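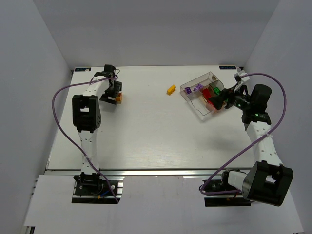
A Short History of Things I Have Quit

2026-09-03

I quit the ukulele last week. It took me four months to admit it, which is a month longer than I played the thing. The strings are fine. The case is lovely. I can play most of one song, and if you have ever heard "most of" a song you'll understand why my family has been so supportive of the decision.

Before the ukulele there was bread. Before bread there was Finnish, which I took up because half my in-laws speak it and I suspected they were discussing me. (They were discussing parking.) I used an app called Chala that congratulated me every evening in a voice I came to dread. My streak reached 77 days. On the next one I fell asleep on the couch, woke up after midnight, saw the zero, and felt nothing but joy. I can still say that the horse is in the kitchen. So far the horse has stayed out of the kitchen.

Bread ended differently. I was good at bread for a little while, and that was the trouble. People started asking me to bring some. Once you're the person who brings the bread, you're up at six on a holiday with dough on your phone, and whatever you liked about it has gone off to live somewhere else.

I've also quit:

Running, twice, the second time in better shoes.
Watercolors.
A class on fixing small engines, in which I learned that I don't own any small engines.
Journaling. The first entry is three pages on how I plan to keep a journal.

My brother-in-law Paavo has had the same hobby since he was nine. He ties fishing flies. He doesn't talk about it, he has never bought a book on it, and as far as I can tell he's never wondered if he should be getting more out of it. I asked him once how he stuck with it all this time. He gave this real thought and said, "I just haven't stopped." I wrote that down in the journal, so I suppose it has two entries.

I used to think there was a Paavo inside me and that I only had to find the right supplies. I'm very good at supplies. The week before a new hobby is the best week of my year: I read everything, I compare everything, I know the names of the different kinds of glue. Then the box comes and I have to do the hobby.

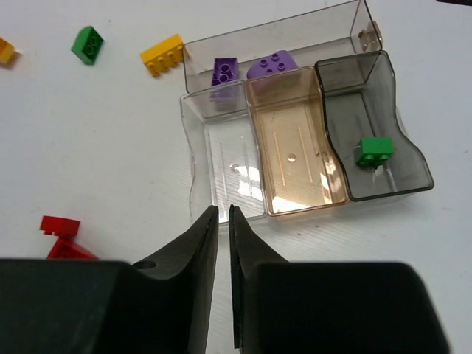 Ritva Suominen told me over coffee that I had it all backward, that the reading and comparing was the hobby, I'd been at it faithfully for twenty years, and it was rude to keep blaming the ukulele. I said that sounded like an expensive hobby. She said fishing flies weren't cheap either, and had I ever seen Paavo catch a fish?

I have not.

So I've been trying it her way. For the past couple of weeks I've been reading up on bookbinding with no plan at all to bind a book. I know about linen thread now. I have opinions on paper grain. There's a beginner's kit that people speak well of, and I had it in my cart for most of an evening before I closed the laptop and went to bed, pleased with myself.

The ukulele goes to my niece in November, for her birthday. Her parents haven't been told.

The bookbinding kit is still in the cart. It's on sale until tomorrow.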